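Jistmont Support - Ticket 800
Subject: Colored block puzzle, pieces won't stay in the yellow base
Status: Closed
Opened by: Paula Pop
Handled by: Stela Vlad

Paula Pop wrote:

Hello, and thank you in advance to whoever picks this up. I bought the Jistmont block puzzle for my mother, who had a hand operation in the fall and was told to do something fiddly every day. She loves it, or she did for the first two weeks. The trouble is the yellow base. The blue bar goes into the slot and stands up nicely, but once she adds the green one next to it everything starts to lean, and by the time the violet arch goes on the whole thing has a tilt to it like an old fence. She says it's her hand. I tried it myself at the kitchen table and mine leaned too, so I don't think it's her hand!

I should add that it came in December and was stored in our garage until we wrapped it, if that makes any difference. The box says 12 and up, and my mother is a good deal up from that.

Stela Vlad replied, 9:40 a.m.:

Good morning Paula, and please tell your mother hello from all of us. You gave me plenty to go on, which I appreciate more than you'd think. A leaning bar nearly always comes down to one of a few things, so let's go through them before I put anything in the mail to you.

First, would you take everything out of the yellow base and look down into the slot? We had a batch where a little thread of plastic was left along the bottom from the molding, and the bars sat on top of it and rocked. A wooden toothpick will lift it out if there is any. Please don't use a knife, the edges of the slot mark easily and then you have a new problem.

Second, try the blue bar on its own and leave it for a minute. If it stays straight by itself, the slot is fine at that end. Then take it out and do the same with the green one.

Third, and I'm a little embarrassed to ask, but is the table level? Mine at home isn't, and I blamed a cake on my oven for years.

Paula Pop replied, 1:15 p.m.:

The table is level, I put my late father's spirit level on it and felt very professional. No thread of plastic in the slot that I could find, though I did get out some crumbs (toast, I'm afraid). The blue bar stands up straight alone. The green one does as well. It's when they're in together that they start pushing at each other. My mother always puts them in snug, side by side, and then presses the arch down over the top. Is that wrong? The leaflet drawing is so small that neither of us can tell.

Stela Vlad replied, 2:05 p.m.:

Oh, that helps enormously, and no, she isn't doing anything silly. Lots of people put them in snug, and the leaflet really is tiny. I've been saying so since I started here. The two bars want a small gap between them, blue on the left and green on the right, and the violet arch goes behind them instead of over them. The short tab on the arch points up.

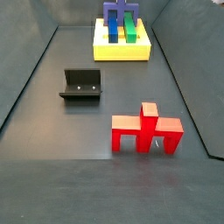 So what I'd suggest is a different order. Put the arch in first, at the back, and let it settle. Then the blue bar, straight down, and last the green one, leaving a bit of daylight between the two. If she has been pressing hard on the top I'd ask her to stop that for now, because pressing tips the bars outward and they never quite come back.

I also asked Lucian Gavrilă in our parts room whether the cold garage could have done it. He doubts it, but he says that if the green bar still rubs after the change of order, he has spares and would gladly send one.

Paula Pop replied, 6:30 p.m.:

Well, she did it! Arch first, then blue, then green, and it's standing on the sideboard as I type - she won't let me take it apart to put it back in the box. She went through it again after supper, slower, and that one stayed up too. The green bar is maybe a touch tight going in but she says she likes that, it gives her fingers something to do.

Could you send us a larger copy of the leaflet, if there is such a thing? Her eyes aren't what they were and mine are catching up.

Stela Vlad replied, 8:50 a.m.:

I'm so pleased, and please leave it on the sideboard as long as she likes. I've enlarged page 2 of the leaflet to a full sheet and it will go out with this afternoon's mail, along with a spare green bar from Lucian in case the tight one becomes a nuisance. There's no charge for either. I'm closing the ticket now, but if anything starts leaning again just reply to this message and it will open back up and come to me.

Internal note: enlarged leaflet page and one green bar sent. Assembly order passed to Ecaterina Radu for the next leaflet printing.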